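Tuvaswood bin picking: gallery

Hello again! We've spent most of February teaching Calus, our grasp planner, to cope with shiny racking, and it has been the most fun I've had with a depth map in years. Paavo Toivonen rewrote the perception side, Ottilie Schwaiger did the motion planning, and I mostly fed them test runs and biscuits. The planner now scores 600 candidate grasps per look (it used to be a tenth of that) and still leaves time for a proper collision check.

Steel is the hard bit. Polished beams throw back bits of the room, so the old filter kept finding bins that weren't there. Paavo's new one compares several wrist views and drops any surface that moves the wrong way between them. Lovely idea, and it runs in 30 milliseconds!

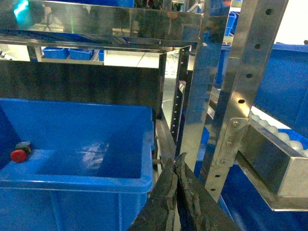
Wrist view over a blue crate: a small red item by the left rim, crumpled clear film on the crate floor, and plenty of reflective steel behind.

Clear film is next on the list. Depth readings go to pieces on it, so Ottilie is trying a mask from the colour picture and letting the planner treat anything inside it as "unknown, go gently". We've labelled 2000 views for training so far, and Silvan Holzer has written a neat little tool, Groslow, that replays any run frame by frame with the rejected grasps drawn on top. I keep opening it just to watch.

Replay files and the filter settings are in the project folder under Owen. If you try them on your own racking, do send us the runs that go wrong, they're the ones we learn most from!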